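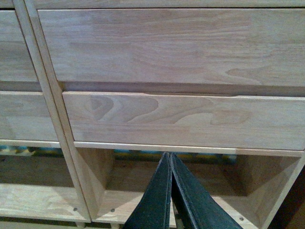 Beathag Dalgleish does not buy the speed claims. The new release of Fulla, she told the January users' call, is faster at the queries its makers picked and slower at the ones her team runs all day.

Fulla is a small database engine from Destby, and version 27 came out with a rebuilt index for text search. According to the release notes, lookups that used to scan a whole table now touch only a few pages. The company's own test shows a product search over a catalog dropping from 577 milliseconds to 2. The catalog in that test has 3000 rows, which most laptops can read from start to finish before you let go of the Enter key. How the old version managed to need over half a second for it is a question the notes leave alone.

Dalgleish said her team loaded a copy of its live order history and left the settings as they came. Searches on a single word did get quicker. Searches that join two tables got slower, and writes slowed down too, as the new index is updated on every insert. There is a switch to delay those updates. It is off by default and gets one line in the manual.

Destby replied that the defaults suit "most workloads" and that a tuning guide is on the way. It gave no date. The guide for the previous release was promised in much the same words and has yet to appear on the company's site.

Users of Jimham, the reporting tool that ships with Fulla, have a further worry. Old indexes are converted the first time a database is opened in the new version, and there is no way back short of restoring a backup. The installer mentions this on its last screen, after the license text. Anyone running reports against a shared server may want to check who has permission to upgrade it.

Rungrueang, which hosts Fulla for smaller customers, is holding its servers on the old version for now and says it will look again after the first patch. Destby says the patch will fix a crash when sorting on empty columns. Write speed is not on the list.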